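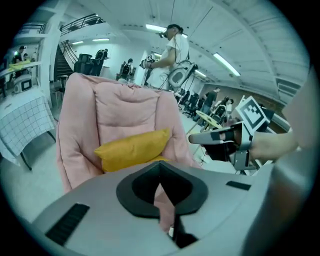 Hand-held grippers in use around the pink lounge chair.

Our house rules for hand-held gripper work reached revision 3 in January. Several readers asked for the reasoning behind the changes, so this post covers the ones that affect the person holding the tools. Network and storage rules are a separate document and I will leave them out.

Some background on terms. Uta is our name for the task set: pillows, bolsters, folding furniture, tablecloths, anything soft. Gorkell is the log format. Pathirana is the checker that reads a Gorkell log and decides whether a take is kept. Grelanine is the older checker. We still run it on archived takes, but no new rule is written against it.

1. Markers

Every gripper carries a printed square marker. The marker must be flat, clean and fully seated before the first take. A lifted corner is a reject. Do not smooth it down with a thumb and continue; replace the card. Matte stock only. Glossy stock picks up the ceiling lights, and under fluorescent tubes a tilted glossy marker can wash out at exactly the angle an operator uses most when reaching over a seat.

Revision 2 allowed a marker to be swapped between takes without a new calibration. Revision 3 does not. Any swap means a new calibration, including a swap for an identical print. I argued against this one and lost. The checker logs show I was wrong: the takes with uncalibrated swaps had a small constant offset that Pathirana passed and a person would not have.

2. Finger pads

Inspect both pads on both grippers at the start of a session and again after a break. Look for lint. Quilted fabric sheds more than you would expect, and lint on the pad changes the grip on smooth covers. Wipe with a dry cloth. No solvents, no tape.

Replace pads every 300 takes. The count follows the gripper and not the operator, so it goes in the Gorkell header under the tool ID.
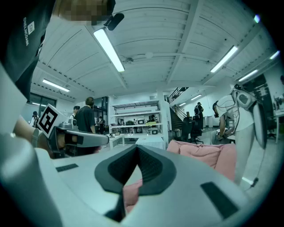
3. People in the room

This section caused the longest discussion. Shared floors are normal for us, with more than one operator working and other people passing through. The old text said "keep the area clear," and every reader interpreted it differently. The new text is specific:

Anyone wearing a headset has right of way. Others walk around, at arm's length plus the length of a gripper.

Do not speak to an operator during a take unless there is a hazard. The word for a hazard is "stop," and anyone may say it.

A stopped take is closed and marked as stopped. It is never resumed.

Faces are blurred before a take leaves the local drive. The blur is checked by a second person. Pathirana does not check it, and it should not be assumed to.

4. Cables

Cables worn on the body go over the shoulder and down the back, with enough slack for a full forward bend. Test the bend before recording. Floor cables are routed outside the work area where possible. Where that is not possible, the operator is told which side they are on. Power adapters count as floor objects and are treated the same way.

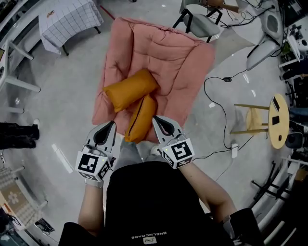
5. Working low

Tasks at floor level need their own rule. Operators tend to lean from the waist, which brings the head over the work and puts the forearms across the view. Step back first, then bend. Keep both markers facing up or forward while the fingers are open around an object. If a marker is hidden for more than 3 seconds, the take is flagged for review.

Bolsters are gripped at the end or at the middle, as the task card states. Changing the grip point partway through is allowed only if it is logged as a regrasp. Clear scraps off the floor before starting.

6. Session length

A session is 75 minutes at most, including calibration. Wrist fatigue shows in the data before the operator reports it, mostly as slower closing and a drooping left hand. We do not grant extensions to finish a task card. The card carries over.

Open items for the next revision: strap sizing for small hands, and whether the Gorkell header should record the room lighting. Pathirana has an unused field that would take it. Comments on either can go below.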